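Sunday, May 28, 2023

Slept in, then toast, then straight to the peg board. I'd promised myself I would do the washing first but the washing can wait, it's only towels. I've been itching to get back to this thing all week (boards on the brain, I even dreamt about gears on Thursday night). Everything about it is blue and white, which I still love. I'd paint the whole kitchen those colours if I could. 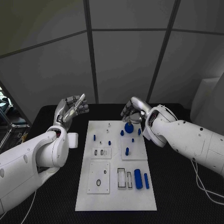

After lunch

Rain came through from the Ollville side and hammered the roof, so no gardening, hooray! The Rototier can stay in the shed another week and the beds can stay lumpy. Made a pot of tea and went back to thinking about the gear. It's my favourite piece by a mile, with its chunky little teeth, and I keep wanting to spin it every time I go past.

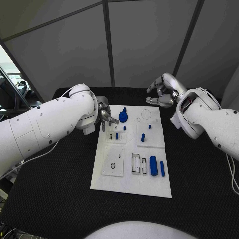
and of course that got me thinking about the puzzle tin we had when I was little, the one from the Kemeys markets with half the shapes missing. Mum paid 8 dollars for it in a box with a teapot and two odd candlesticks. I used to push buttons and dried peas into the gaps and call it finished. I must have done that tin 200 times, easy, and I'd do it again tomorrow if it turned up.

Wrote up my notes in the green book. I'm on page 2 of the new one already, and my handwriting has gone to the dogs.
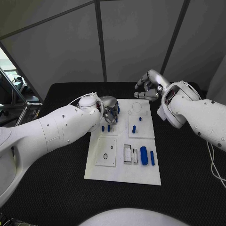

My big gripe with the Skellari sheets is the way they name things. Everything is "peg A" or "peg B" and I can never keep them straight, so I've started giving them proper names. The two short ones standing side by side on the little square plate are the Neighbours, one a bit taller than the other, and I've decided they don't get along. The stubby one on the bigger plate is Pudding. Much easier! I've pencilled it all in the margins and I'm not rubbing it out.

Rang the hardware place about felt pads and got put on hold for ages with the same pan flute song going round and round. They're out of the small ones until who knows when. I ordered the big ones and I'll cut them down with the good scissors, which I will then have to hide from myself so I don't use them on cardboard again.

Soup for tea, the pumpkin one from the freezer that's been in there since April. Needed salt. The towels are still in the machine, so that's tomorrow sorted.
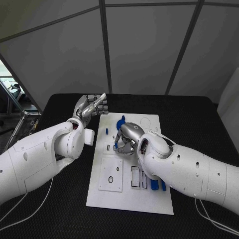

The board, scuffs and all, with a hand on one of the blue bits.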